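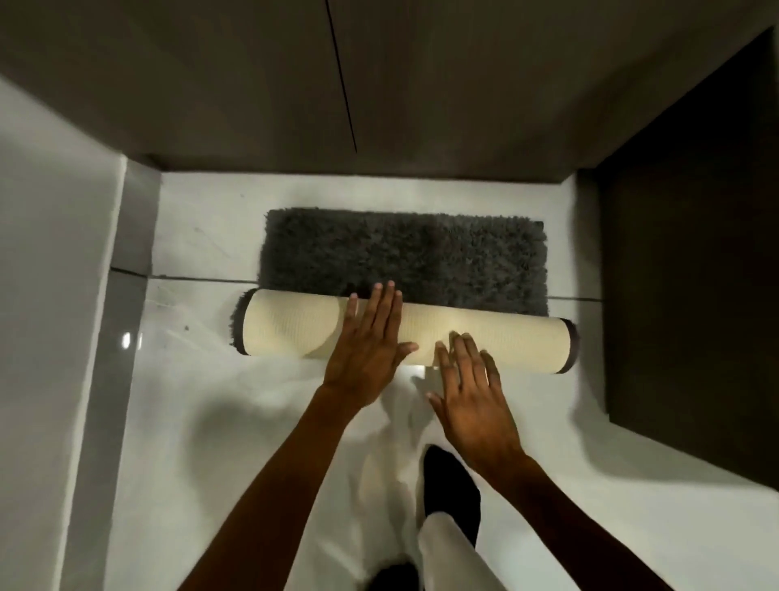

# Purkby rug drive passes 282

Monday, January 22, 2024

Neighbors in Purkby have been wonderfully generous this month, and the winter rug and blanket drive now has 282 pieces ready to go out to families in Lirkthorpe. Bath mats are welcome too, shaggy ones included!
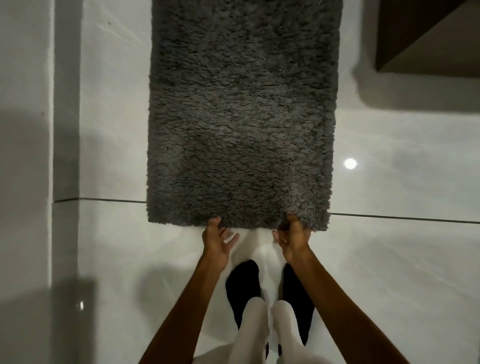

## Where to bring yours

Vilmos Hajdu will be at the Tetteh Street hall every evening this week, so do stop in, clean rugs only please, and stay for some soup.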